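Wednesday, November, bench notes, powder cleanup trials

Started a bit before 10. Jolán had the long tables pushed together already and the good light on, so I got straight into it. I've been looking forward to this one all week!

Question for today is still the dull one from Branislav's list: what's the best way to get fine beige powder off a dark tabletop without ending up with a gray film over everything? We see it every time somebody knocks a cup over, and everyone has their own method (Norbert blows on it, which I have asked him to stop doing).

Powder is the Laizer blend, sieved, from the 200 g tub. 4 spills per method, same corner of the table, same small cup. Cup goes back upright before any cleaning starts, otherwise you chase it about with your elbow.

Dry cloth: bad. Pushes the stuff into a long smear and it packs into the scuffs along the front edge. Took ages.

Damp cloth: worse than I expected, and I expected bad. You get paste. The paste dries pale and then you're back with a fresh cloth.

Soft brush toward a card, then damp cloth: lovely. I got really excited about this. Nearly everything comes up onto the card in two or three strokes if you work from the outside in, and the cloth only has to deal with the haze. The clumps near the cup want a lighter touch or they break up and you've got dust again.

Tatiana thinks the Drometti brush would do even better, softer bristles. She has one at home and will bring it in. Yes please.

Notes to self: the worn places on the dark table hold powder no matter what. Tap them with the corner of a damp cloth, don't rub. Check the metal strip too, it hides a line of dust underneath. Sheet 494 has the timings, Ebenezer is typing them up.

Still to do: same again on the pale wood, where I suspect we'll miss half of it just from not seeing it.

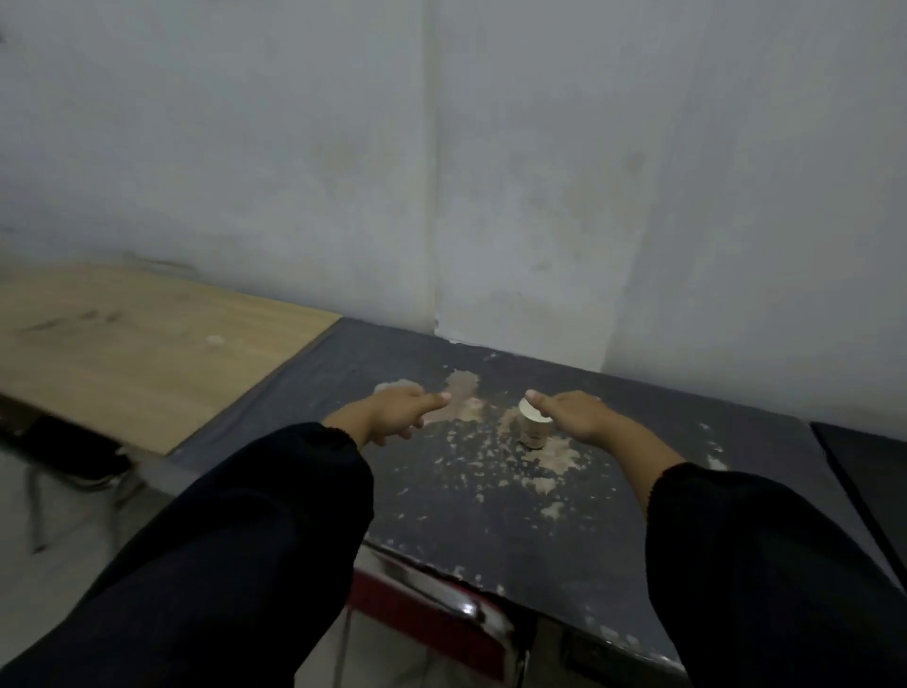 Which do you use first on a powder spill, the brush or the damp cloth?

The brush, working from the outside in, and the damp cloth only for the haze that's left.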